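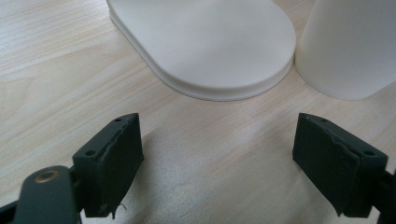 **Hand-held grippers replacing part of the packing shift: how do you set hours and pay?**

Asked by Divya Pillai, August 2024. Tags: automation, job-change, hand-tools

I supervise the second bench line at Grulmont. We pack light white goods and containers by hand. In January the company signed with Flarnby to automate the pick-and-place step. Until the arms are installed, part of my crew spends the shift recording picks with a hand-held gripper: approach, close, lift, place, open, repeat.

The people are the same, but the job description still says "packer" and the piece rate is still tied to finished cartons. A person recording all day finishes zero cartons. Payroll currently enters a manual correction for each of them, and it is late most weeks.

1. What unit do other sites use for this work? Hours, accepted recordings, something else?
2. How long can one person hold the tool before the quality drops?
3. Who looks after the pads and screws, the operator or maintenance?

Crew size is 21. Management wants one rule for everybody.

---

**Answer 1** (accepted), by Jagadeesh Sundaram

We went through this at the Kandasamy site. Answers in your order.

**Unit.** Pay by the hour. We tried accepted recordings for one pay period. Operators picked the easiest item and the shortest path, and the set came back with 734 near-identical grasps that the vendor would not use. Hourly pay at the old piece-rate average fixed it. Get the average in writing, with the months it was calculated from.

**Time on tool.** We rotate every 20 minutes. The load is on the wrist and thumb, and it is a different load from packing. People who were fine on the carton line for years reported sore thumbs in the first week. Rotate them to labeling or item reset, something that does not use the same grip.

**Pads and screws.** Operator checks, maintenance replaces. Our start-of-shift check:

- finger screws tight
- both pads seated, same type left and right
- fingers open and close fully with no rub
- table wiped, spare parts put away
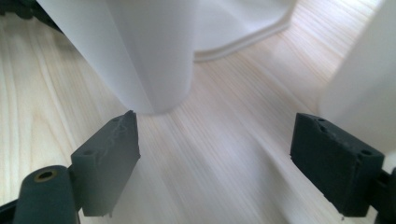

Smooth white items on a pale bench take longer to learn than brown cartons do, so expect the reject rate to be high at first. Do not let that number reach anyone's personal review. Ours did, and two good packers asked for a transfer before it was taken out.

Change the job title as well. "Packer" cost our people a grade when the arms went live, because on paper they had no experience with the equipment.

---

**Answer 2**, by Obaidul Wijesinghe

Depends on your contract. Ask HR. We did 17 minutes on and then a break but I don't remember who decided that. The tool gets heavy.

---

**Answer 3**, by Jiahui Jin

Partly disagree with Jagadeesh on maintenance. At Ganavska a pad change needed a work order, and the bench sat idle while it went through. We trained two operators per shift to change pads and left only the arm and wiring to maintenance. It took one afternoon of training. Pay the skill supplement if your site has one.

On "one rule for everybody": the hourly rate can be one rule. The rotation should not be. Hand size matters with these grips, and smaller hands tire sooner on ours. Let people swap early without giving a reason.

> **Comment, Dinesh Achari:** Was the supplement kept after the arms were running?

> **Comment, Jiahui Jin:** For those who moved to cell operator, yes. For the ones who went back to packing it was dropped after the next pay review. Settle that before you start.

> **Comment, Divya Pillai:** Thanks. Going with hourly at the old average, and I have asked for the title change. Still no answer on who signs off the pad training.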